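4. Open-day demonstration

4.1 Setting and task

The Tirnwood open day (20th May) was the first time the two-arm cell ran in front of people who had not built it. Visitors came through in groups, 16 at most, each group staying for one full round. Chess was picked by Khrystyna Tkachenko over the cable task planned in November, mainly since everyone knows what a chess piece is and where it should go. Pieces are small, the dark ones are hard to see on dark squares, and the two arms have to share one board without touching. Good test. Also easy to explain from behind a rope.

One round = clearing and resetting part of the board. Left arm takes white, right arm takes black. No game is played and no rules of chess are used; several visitors asked. Maksym Yatsenko ran the cell, Aldo Vitale talked. Figure 1 shows the cell with both grippers at the board, the left over its left corner and the right at the right corner, where a dark piece stands close to the fingers. Three white pieces are along the near left side. The board is set at an angle to the table, which we kept for all rounds so that niether arm has to reach straight across the other.

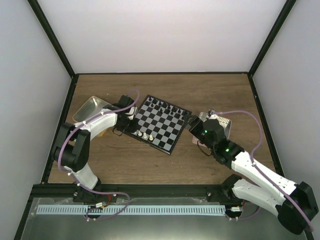
Figure 1. Two-arm cell with chessboard. Metal tray at left, partly under the left forearm; basket behind the right wrist.

4.2 What visitors asked for

Rostyslav Hladun took notes by hand. Not a survey, no forms, so read this loosely. 34 comments written down in total. Most were on speed: too slow to watch, then, from the same people a minute later, suprisingly careful. A school group wanted to move a piece by hand mid-round and see if the arm would find it. We let them do this in 7 rounds, with the arms stopped and Yatsenko at the switch. In two of those the right arm closed on the wrong square and the round was restarted. Both were dark pieces on black squares. The Sunden lighting kit was not in use that day, it may have helped, we did not check.

Noise came up less than expected. Questions about the purple tubes came up a lot. A short card on the wall would have saved Vitale some talking and will be there next time.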